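How to Set a Bun Table Without Losing Your Mind
Posted September 2021

My steamed bun skills are modest. My table-setting skills are worse, so I wrote down the order that works for me.

Start with the cloth. Mine is pink with a thin pale grid, and I ironed it for 5 minutes before losing interest.
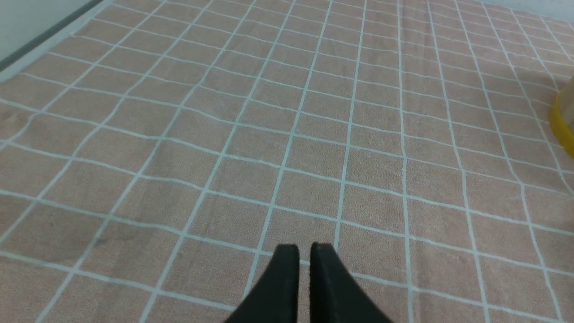

Wrinkles matter less on a plain cloth. A grid tattles on you: every ripple bends a line, and the pale ones on mine wander off most where the cloth won't lie flat. Smooth from the middle out with both palms, tug the corners, then stop. You can do this 99 times and it will look the same as it did after the second.

Next, the plate. Put it down before any food and turn it until you like the angle. I gave up on lining mine up with the grid back in April. Leave room beside it for a basket. 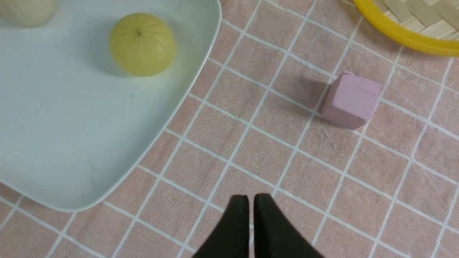
Plate at a slant, basket to the right, small lilac cube in between.

Now the baskets. I use two, one for buns and one for whatever happens next. Set them side by side, close enough to reach but with space for a hand to get in. Move buns to the plate one at a time. Piling them up is faster and makes them stick together, and then you're serving one large bun.
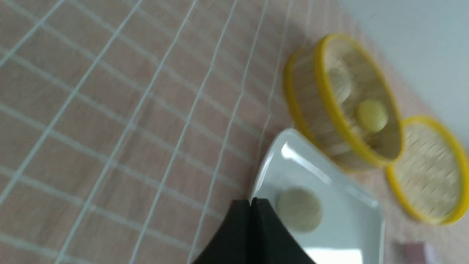 Two buns still in the basket, one on the plate, second basket standing by.

If a bun rolls, turn it flat side down and carry on. Sauce goes out last, as far from the cloth as your guests' arms allow.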